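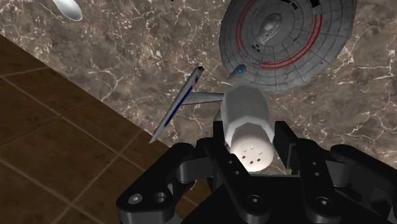 Young Readers: How Things Get Bought

What Does a Robot Cost? Planning for a Machine That Can Pick Things Up

A robot arm can be given a small job, such as picking up a salt shaker. The hand that does the holding is called a gripper. Before any school, library or museum can own a machine like this, people must decide what to buy, how much to spend, and what they will need next year and the year after. This work is called planning a budget.

A budget is a list of the money that is available and the things the money will be used for. Families make budgets for groceries. The Figueroa Learning Center makes one for its equipment every June.

Start with the job

Maite Barrios plans equipment purchases for the Center. Her first question is always about the job. What must the robot pick up? How heavy is it? Is it round, flat or slippery? A spoon lying on a counter is thin and hard to grasp. A salt shaker with flat sides gives two fingers something to press against. The answers are written down before anyone opens a catalog.

Many jobs can be tried first in a simulation. A simulation is a world made inside a computer, where a pretend robot can practice in a pretend kitchen. If the pretend robot drops a bottle, no one has to sweep up glass or pay for a new one.

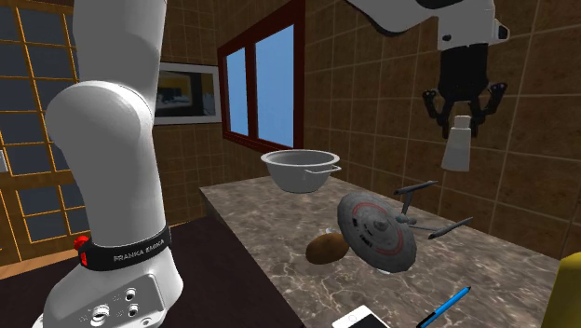
Practice objects should come in different shapes and sizes. A potato is lumpy. A pen is long and narrow. A bowl is wide. A toy or a model may have parts that stick out in several directions, and the gripper must reach past them without bumping anything. When planners know which objects are difficult, they can choose a gripper that suits the work.

Add up all the parts

The arm is only one line in the budget. The Center's plan for its practice station, which is named Urolus, has these lines as well:

Gripper fingers, one spare set: $524
Strong table with a flat top: $873
Box of practice objects: $83

The arm itself is listed on a separate page, as it will be paid for over several years. Shipping is included in the prices shown.

Readers may wish to add the three numbers together. The Center has set aside $1,998 for these items. The money that remains after they are paid for is kept for repairs. Planners call this a reserve.

Compare before you choose

The Center asks at least two sellers for a price. The written price is called a quote. This year quotes came from Cavau and from Wunuter. The lower quote did not include training for the staff. Nicanor Soler, who will teach with the robot, asked for training to be included, and both sellers were invited to send a new quote.

Words to know

Budget: a plan for using money.
Gripper: the part of a robot that holds things.
Quote: a price that a seller offers in writing.
Reserve: money kept for later needs.
Simulation: a pretend world made by a computer.

Try it yourself

Choose one small job at home or in your classroom that a robot could do. Write down the objects it would need to hold. Then list everything you would have to buy, including a table and spare parts, and ask an adult to help you find the prices.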